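October 2018
Ognjen Kovačević

Worked on the third panel until the light went. I have been calling the series Pratomum since August, and I'm still using the name even though the paintings have moved away from the meadow drawings they started from. The first two panels were mostly green. This one has hardly any green left. I scraped back the lower half this morning with the wide knife and found that the gray underneath was better than what I had put over it, so I left it.

The panels are 80 inches across and I can't get far enough back from them in this room. I opened the door and stood in the hallway to look. From there the left edge is too heavy. Up close I don't notice it at all.

Nouri called at lunch about the show at Flaltulcombe. They want 7 paintings and I have two I would hang. The rest are either too wet or too much like last year's. I said I would send a list by the end of the month. The fee is 300, and shipping comes out of that, so I will probably drive them there myself if I can borrow the van again.

I also have to write the statement. I tried a paragraph and crossed most of it out. What I want to say is that I stop working on a surface when I can't tell which layer came first. Every time I write it down it sounds like a rule, and I don't follow it as one. The second panel has a stripe I put on last, and anyone can see that I put it on last. I like that stripe.

Went back to color after lunch. I mixed the red four times. The first was too close to brick and the others went pink when I added white.

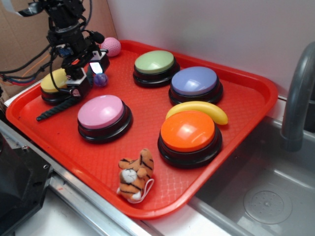
In the end I used it thin, straight from the tube with a lot of medium, over the scraped part. It sank in more than I expected. I'll look at it tomorrow before I decide about a second coat.

Read a few pages of the Trirnik catalog over dinner. The essay is dull but the plates are good, especially the small works on paper. I should do some small things again. It has been two years since I made anything I could carry under one arm.

Need turpentine, rags, and stretcher keys. Call Nouri back about the wall height.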